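Unit 6. Planning and Budgeting for a Manipulation Cell

Notes by Adebayo Eze. Read before Friday. Bring the blank cost sheet.

6.1 Where this unit fits

The previous unit ended with a task list and a set of acceptance tests. This unit turns those into a purchase plan. The running case is still the tabletop board task: pick up a chess piece, move it, put it down upright. It was chosen because the parts are small, the tolerances are easy to state, and the whole job fits on one table. The costs it produces look a lot like the costs of a light assembly or kitting cell.

The plan has to answer four questions before any vendor is called. What must the arm reach? What must the gripper hold? What must be in the room besides the arm? What can be settled in simulation at no hardware cost?

Students tend to start with the arm because it is the largest single line. Start with the part. The part sets the gripper, the gripper sets the payload at the wrist, and the payload with the reach sets the arm.

6.2 Simulate before you quote

A simulated cell is the cheapest item on the sheet, and it should be the first one bought. What you pay for is staff time: modeling the room, placing the table, importing the arm and gripper files, and writing the first task scripts. Budget it as labor, and put it on its own line so that it does not disappear into "engineering."

The model does not need to look good. It needs correct dimensions for anything the arm could touch or be blocked by. Tables, columns, pedestals and cabinet fronts belong in it. Floor tile and wall color have no effect on reach, although they do matter later if camera images from the model are used for training or for testing vision.

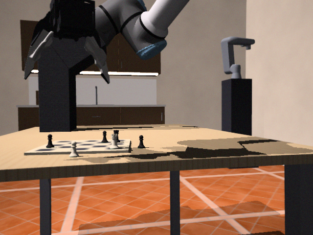 Page 9

In the board task the gripper works high over the table with its fingers spread, and the arm comes in from above and to one side. Note the black column standing on the tabletop behind the gripper. An obstacle of that kind costs nothing in the catalog and a great deal in the layout. Any approach path from the far side has to clear it, with the fingers open, at the widest setting the task calls for.

Note also that one black pawn stands off the board, on the table past its right edge. The work area for costing purposes is therefore larger than the board. A reach figure taken from the board alone will be too small, and the error usually shows up after the mount has been bolted down.

A second, smaller arm stands on its own pedestal in the background. If a plan includes a second arm, it must carry its own mount, controller, cabling, safety review and spares. It is a common mistake to price the second arm as hardware only, on the theory that the first one has already paid for the cell. Very little is shared apart from the floor and the programmer.

6.3 The cost sheet

The sheet has 10 lines. Fill in every line, with a zero where a zero is meant. A blank line is read as an unanswered question and the sheet goes back.

Line 1. Simulation and layout study (labor)
Line 2. Arm and controller
Line 3. Mount, pedestal or column
Line 4. Gripper and fingers
Line 5. Cameras, brackets and lighting
Line 6. Work table and fixtures
Line 7. Power, network and floor work
Line 8. Safety equipment and review
Line 9. Training and programming (labor)
Line 10. Spares and contingency

Lines 2 and 4 get the most attention from reviewers. Lines 7 and 9 are where the course projects have overrun. Electrical work in an existing room is priced by the site, usually late, and usually by someone who was not at the planning meeting. Ask in writing and ask early.

Do not merge line 3 into line 2. Some vendors include a pedestal in the arm price and some do not, and a merged line hides the difference when two quotes are compared.

6.4 Comparing quotes

For the class exercise there are three vendor packets. Trirkau quotes a complete cell. Rernometti quotes arm and controller only, with the gripper left to the buyer. Oyewole quotes a lease with service included. The packets are on the course page and are not written to the same format -- this is deliberate, and putting them on one sheet is most of the exercise.

Work in this order:

Copy each quoted item to its line. Do not adjust anything yet.
Mark each line that the vendor has left out.
Fill the gaps from the separate price list, using the same source for all three packets.
Move installation labor out of the hardware lines and into line 7 or line 9.
Bring the lease to the same time period as the two purchases.
Only then total the columns.

The Rernometti packet looks cheapest on the first page. Check it again after the third step.

Delivery time is recorded beside the total and is not converted to money unless the project has a stated cost of delay. Lead times in the packets run up to 9 months. If the grant or budget year closes in February, a late delivery may mean that the funds cannot be spent at all, and this should be written in the risk column in plain words.

6.5 Gripper and fingers

Two-finger grippers are the default for this class of part. The base unit is a standard purchase. The fingers, or at least the fingertips, frequently are not, and they should be priced separately within line 4.

The items to specify are opening width, closed gap, fingertip shape, finger length below the body, and weight. The first two come from the parts. Finger length comes from the neighbors: on a crowded board, the tips have to go down between standing pieces without the body or the outer edges of the fingers touching anything. Width at the tips counts as much as opening.

The view down past the gripper should also be studied in simulation before a wrist camera goes on line 5.
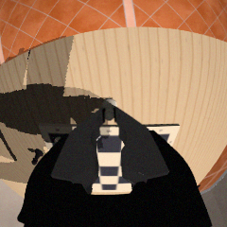 Figure 6.2. View down past the gripper. A small grey cylindrical object sits upright between the fingertips.

The gripper body and fingers take up most of the lower half of this view. What remains of the board is a middle strip between the fingers and the two upper corners. A camera with this view is useful for checking what is between the tips. It is a poor choice as the only camera for finding pieces across the whole board.

Two budget consequences follow. First, price a second, fixed camera with its own bracket, and state where it will be mounted. Second, put lighting on the sheet as a real item. Heavy shadow covers the left side of the table in Figure 6.2, including much of the upper-left corner of the board, while the right corner is bright. Vision software can be tuned for either condition more easily than for both at once. A diffuse lamp is cheap next to the labor of tuning, but it needs a mounting point and an outlet, so it touches lines 5 and 7.

6.6 Spares and contingency

Keep these as two separate figures inside line 10. Spares are a list with part numbers. Contingency is a percentage with a reason.

At minimum the spares list should have one full set of fingers, fingertip pads, the wrist cable and one camera cable. If the gripper is custom, add the drawings and confirm that the buyer owns them. In the Bulto case study, the fingers were made by a subcontractor and the drawings were not part of the order. Replacement required a new design charge. Read the case for the contract terms; the technical part is routine.

Contingency should be higher where line 7 or line 9 is an estimate and lower where it is a firm quote. Write down which. A flat figure copied from another project will be marked as missing.

6.7 What simulation does not settle

Collision, reach and camera coverage can be answered well enough in the model to place an order. Grip force on a real surface, cable wear, network delay and noise cannot. These go into acceptance testing, and the hours for that go on line 9. Plans that use a simulated success rate as the expected rate on the floor will be returned.

Assignment

Complete one cost sheet for each of the three packets. Attach a one-page recommendation naming the vendor, the two lines with the most uncertainty, and the item you would cut first if the total were refused. State the reach figure used and show the points on the table it was measured to -- include the area beside the board. Submit as a single file by 6 p.m.

Reading for next unit: acceptance tests, sections on repeatability and handover.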